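Criminal Procedure and Property, lecture 12
Lecturer: Ashraf Tawfik
Notes updated 11/5/20

Seizure, restraint and the rights of third parties

Last time we finished with the sentencing stage. In this lecture we go back a little and ask what happens to property between the first day of an investigation and the final order of the court. Please read these notes together with the case file on Helmy, which you received in the seminar. The Helmy file was prepared for teaching and we will use it again in December.

1. Three terms which students mix up

Seizure means that the police take the thing physically. The owner is still the owner, but does not have the thing in the hands.

Restraint means that the owner keeps the thing, but is forbidden to sell it, give it away or reduce its value. It is usual for houses, land and bank accounts, for the simple reason that a house cannot be put in a police store.

Confiscation comes at the end. In the system we study in this course, it is an order to pay a sum of money, and the sum is calculated from the benefit of the crime. Forfeiture is different again: it takes one particular object, for example a van used for transport of stolen goods. In the exam I will not accept "confiscation" as a general word for all of these.

2. Who can be affected

The defendant is the clear case. More difficult are persons who have done nothing wrong but who have some interest in the property: a wife or husband, a business partner, a bank with a mortgage, a buyer who paid a fair price.

In Helmy, the defendant lived with his sister in a house in Lesau. The house was registered in his name only. The sister said that she had paid for the roof and for the new kitchen, and that she had paid half of the loan for 12 years. The prosecutor wanted to restrain the whole house. The court agreed with the restraint but held that the sister must be heard before any sale.

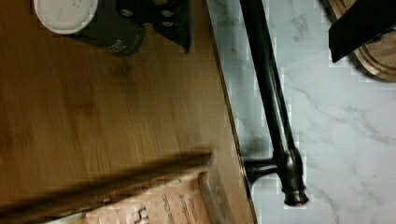
The question for the court was therefore a question of civil law inside a criminal case. Did her payments give her a share in the house, or were they only a help inside the family? The judge looked at bank records, at letters between the two, and at the behavior of both over a long time. Note that the judge did not ask for a written contract. Between close relatives such a contract is rare, and its absence proves very little.

3. Time limits

A third party who receives notice of a restraint order has 168 hours to ask for an urgent hearing, and the time starts when the notice is delivered, not when it is read. The ordinary application has no such short limit, but it must come before the final order. Students often forget the second rule — please mark it in your copy.

4. Storage and loss of value

Seized things lose value while they wait. A car stands in a yard, a machine gets rust, food goes bad. The authority may ask the court for an early sale, and the money is then held in place of the thing. In Kastelach (page 113 of the reader) the owner complained that his boat was sold too early and too cheaply. He won on the price but lost on the timing. The court said that the authority must get at least one independent valuation, and that an internal estimate is not sufficient.

If the defendant is later found not guilty, he receives the money with interest. Whether he can also claim for his personal attachment to the object is still open. My own view is that he cannot, but the dissenting opinion in Kastelach is well written and you should read it.

5. For the seminar

Read Vikine, paragraphs 3 to 12. It concerns a small firm whose delivery vans were seized although only one of the drivers was a suspect. Prepare short written answers:

Was the firm a third party, or was it so close to the driver that it should be treated together with him?

Could a restraint order have reached the same aim with less damage to the business?

Who should carry the cost of the rented vans?

One page is enough. Bring it on paper, and write your group number at the top.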